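**WODULVILLE** – A pair of robot arms in a converted shopfront on the main street is learning to fold the washing, and the people running it say they've now passed 400 recorded examples.

The project is run by Nowicki, a small automation outfit that moved to Wodulville in May, working with the laundry service Grosen. Grosen does the washing for motels and aged care homes up and down the valley, and it has been after help with the folding end of the job for years.

Sheets and towels are already handled well by big flatwork machines. Personal clothing is another matter. A jumper lands differently every time it's dropped on a table, sleeves end up inside out, and dark fabric hides its own edges. Writing rules for all of that has been tried plenty of times, with patchy results, so the Wodulville team has gone the other way and is showing the arms how it's done, over and over.

An operator guides both arms through a fold from start to finish while the cameras and joint sensors record the lot. Each run goes into a collection called Setitz, named after the street where the first trials were held. A learning program then works through the collection and tries to pick up the habits in it: where to grab, how hard to pull, when to let go and have another look.

It's slow work and it's a treat to watch. A good operator gets through 15 runs in an hour, and a stubborn hoodie can eat up a fair chunk of that. Runs that go wrong are kept too, and marked as such. The team is especially fond of the ones where a sleeve slips, the operator backs up and the fold is saved, as those teach the program how to recover from a muddle of its own.

Seven operators have been trained so far, most of them Grosen staff who know their way around a pile of clothes. Nowicki says that has made a real difference. People who fold for a living smooth a collar or square up a hem without thinking, and those little moves show up in the recordings.

Dark clothing is getting plenty of attention at the moment. Black on black is hard for a camera to read, so the operators have been asked to work through as much of it as they can, in all sorts of starting positions.
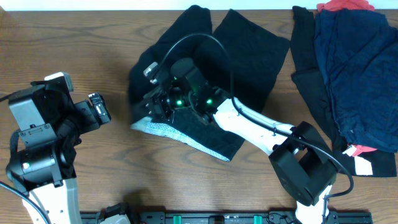 The next goal is to let the program have a go by itself on 60 garments it has never met, with an operator standing by. Early tries on tea towels have been promising, and there was a proper cheer in the workshop the first time the arms finished one with the corners lined up.

Grosen is also taking donations of clean, worn clothing for the project, and the odder the better: stretched necks, missing buttons, trackpants with one knee gone. New clothes behave too well, the team says. Bags can be left at the Grosen counter in Wodulville until 4 p.m., and anything the arms have finished with will be passed on to the local op shop, folded.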